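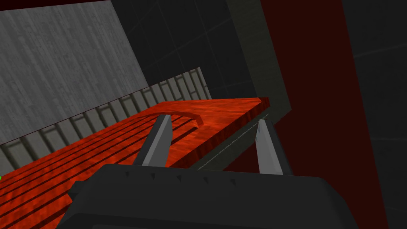 Orange-red wood grain, gray fingers in front.

Spring order update from the shop. The new Tretevier tuning machines are in, 64 sets, all 6 in line. Left-handed sets are still on back order and I don't have a date for those.

Oser has changed the bushing size on their locking tuners. If you bought a set from me before April, the old bushings won't fit the new posts. Send me a message with your order number and I'll mail you the right ones.

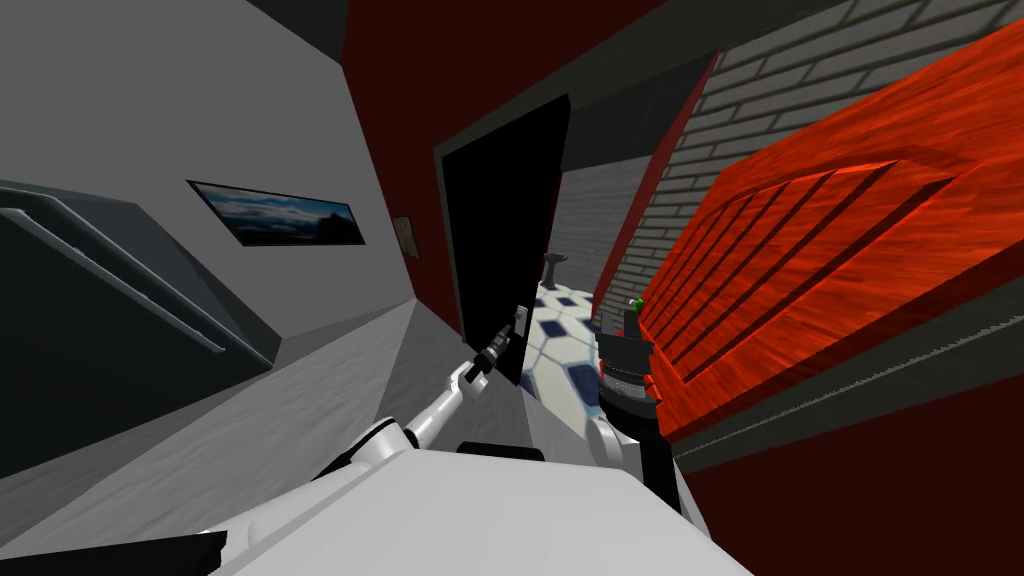
The Nisbet bodies are finally getting a color option. Until now they only came unfinished, and most of you have asked for something in the red family. I tried four stains on scrap. The one I'm going with is close to the big cabinet by the black door, a strong orange-red with the wood still showing. Brown was too flat under clear coat. Stained bodies cost $16 more than the plain ones.

Neck pockets are the same as before, so your old necks will bolt right on. Screw holes are not drilled. Please measure twice if you're using a neck from another maker.

On the Osix bridges: I have one box left and I'm not reordering. The saddles are good but the plating wears too fast where your hand rests. If you already have one and it's holding up, keep using it.

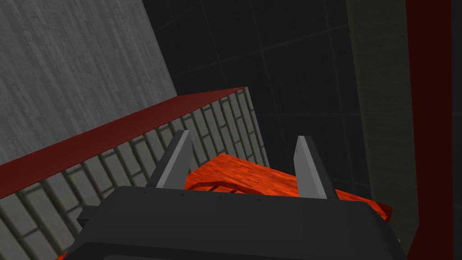 The replacement I'm looking at has steel saddles and the same string spacing. I've had one on my own guitar since the winter and it stays in tune fine. It's heavier, and you'll notice that on a light body.

The parts list on the site is up to almost 900 items and the search is slow. Try the part number first.

Dougal Crichton
Apr 16, 2022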